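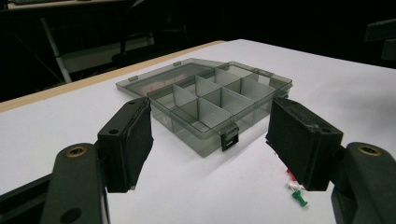
3.2 Storage and sorting of seed samples

Seed was collected from garden plots at two sites, Granside and Posumora. Both sites have been run as shared gardens for more than one generation of growers, and both keep their own bean and squash lines. At Granside the growers save seed as a group and pool it after harvest. At Posumora each household saves its own, and exchange happens mostly in April, when people meet to plan the season. We expected this difference to show up in how mixed the seed lots were, and the storage method was chosen with that in mind.

A lot was defined as all the seed handed over by one grower under one name. Growers were asked to bring seed in whatever container they normally used. Most brought paper envelopes or glass jars. A few brought whole dried pods, which were shelled at the bench by the second author. The name given by the grower was written down as spoken, even when it matched a name already on the list, and no attempt was made at this stage to decide whether two lots with the same name were the same variety.

From each lot we drew 18 seeds by the spoon method described by Panicker in the earlier pilot work. Seeds that were cracked or visibly eaten by weevils were left in the draw, as removing them would have made the lots look cleaner than they were. The remaining seed went back to the grower the same day.

Drawn seeds were kept in shallow plastic organizer boxes with hinged lids and upright dividers (Figure 3). We used see-through boxes so that a lot could be checked against its sheet with the lid closed. Lots were placed in the order they were received, starting at the front left cell and moving along the row. The position of each lot was entered on a paper map kept with the box, and the same map was copied into the data file at the end of each day. Cells were not labeled directly. In the pilot, labels stuck inside the cells came loose and in one case moved to a neighboring cell, which meant that two squash lots had to be dropped.

Sorting was done by two people working apart. Anil Chettiar sorted all lots first by seed coat color, then by pattern, then by shape. Sudheer Panicker repeated the sort without seeing the first set of sheets.
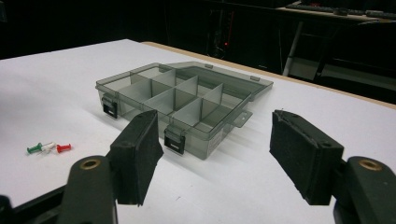
Where the two sorts differed, the lot was set aside and looked at again under the same lamp. Most differences came from beans with a pale brown coat, which darkens with age and can pass for a separate type when old and new seed are mixed. We settled on a rule that a lot would be scored as mixed only if the seeds differed in pattern or shape. Color alone was recorded but did not count toward the score.

The total number of seeds scored at Granside was 400. Samples from 4 Granside lots were scored twice, once at the start of the work and once at the end, to see whether our own judgment had drifted. The scores for pattern did not change. The scores for shape changed in one lot, a flat white bean that growers call Dumine, where the line between flat and slightly rounded was hard to hold to. We report shape results for this bean separately in Section 4.

Growers' names for the beans caused more trouble than the seeds did. The name Bondarchuk was used at both sites. At Granside it meant a speckled climbing bean, and at Posumora it was given to 9 lots that included both climbing and bush forms. One grower used it for any bean that had come from her aunt. For the analysis, a name was treated as belonging to its site, so that Bondarchuk at Granside and Bondarchuk at Posumora appear as separate entries in the tables.

All sorting was finished by 4th September, before the new harvest came in. Seed that growers asked to have back was returned with a copy of the scoring sheet. The rest was kept in the same boxes in a dry cupboard away from light, with the paper maps, and was used for the germination test described in Section 3.3.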